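The banners came in January, two days before the surgery was due to reopen, and Feven Nigatu signed for them at the side door because the front was still taped off.

There were 30 boxes on the delivery note. She had ordered six. The driver said Storum never sent the wrong number and she would have to take it up with them, and then he went back to his van.
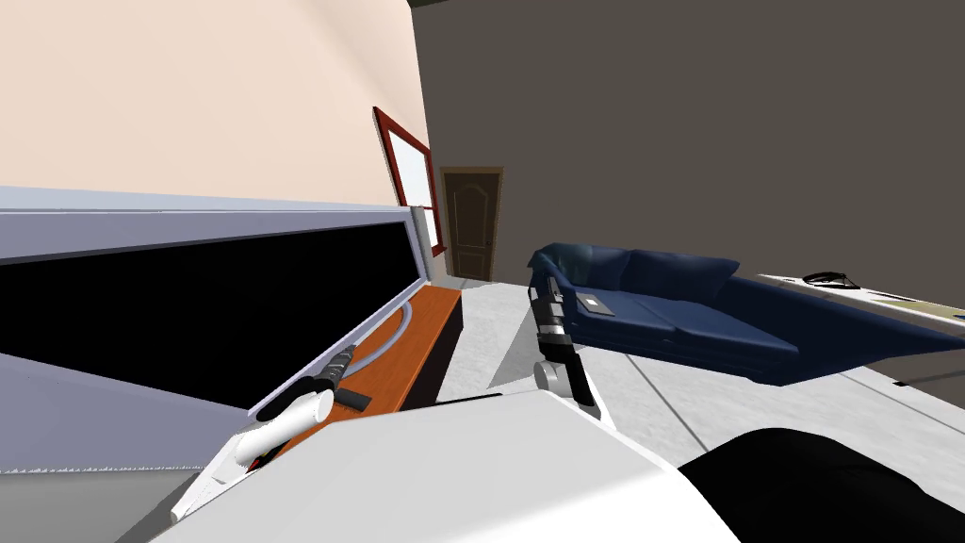
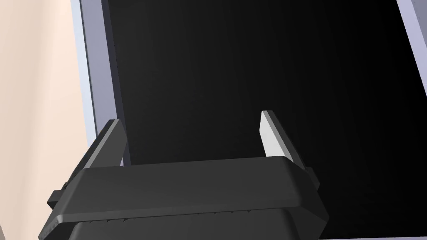
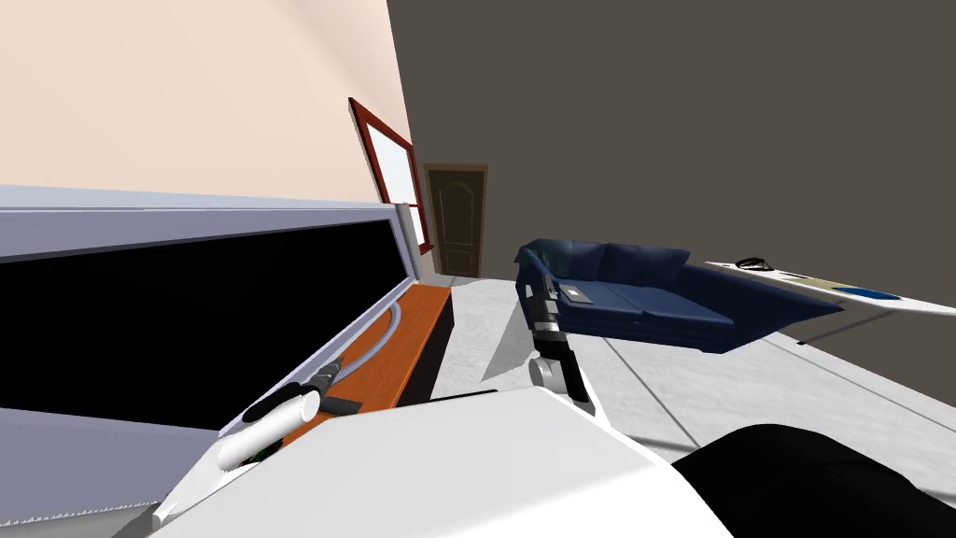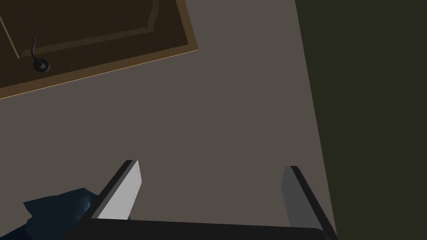
She carried the boxes in by herself, two at a time, and stacked them along the corridor. Then she opened the top one with her door key.

It was a roller banner in a grey case. She stood it on its foot, pulled the sheet up and hooked it over the pole. The printing was good. It said WELCOME TO SEIDEL ROAD PRACTICE in dark green, and under that, in smaller letters, PLEASE TELL US IF YOU HAVE MOVED HOUSE.

The practice was on Flutar Street. There was no Seidel Road in the town. She had grown up there and she would have known.

She rang Storum and was ninth in the queue. While she waited she opened a second box. WELCOME TO SEIDEL ROAD PRACTICE. YOUR BLOOD TEST RESULTS ARE READY AFTER TWO IN THE AFTERNOON. The third was about flu jabs. The fourth had no message at all, only the name and a large plain green space beneath it.

'Order number?' said the man at Storum.

'943.'

He typed for a while. 'That's been delivered.'

'It's been delivered wrong. These belong to somebody else. Seidel Road.'

'We've only got one surgery on the system,' he said. 'It's you.'

She asked who had sent in the artwork. He said it had come from her own address, in the evening, and that someone had rung the next morning to check the green. A polite woman, he said. It was on the notes. He offered to collect the lot, but it would take a fortnight, and there would be a charge for the print.

'How much?'

'2,000, near enough.'

She said she would think about it and put the phone down.

Dr Grarex's old room was the only one with a lock that worked, so she moved the boxes in there. It took most of the afternoon. She left the fourth banner standing by the reception desk – it was up already, and it hid the place where the plaster had come away.

At ten to five someone knocked on the side door. It was an old man in a good coat, holding an appointment card.

'We're not open yet,' Feven said. 'I'm sorry. You can ring for an appointment later in the week.'

'I've got one,' he said, and gave her the card.

The time on it was five o'clock. The printing was dark green. She read the name of the practice twice and turned the card over, and on the back, in biro, in handwriting very like her own, it said *moved house, has told us*.

'Did you have any trouble finding it?' she asked.

'No,' he said. 'I came the usual way.'

She looked past him at the street. Then she held the door open, and he wiped his feet and went to sit down beside the banner.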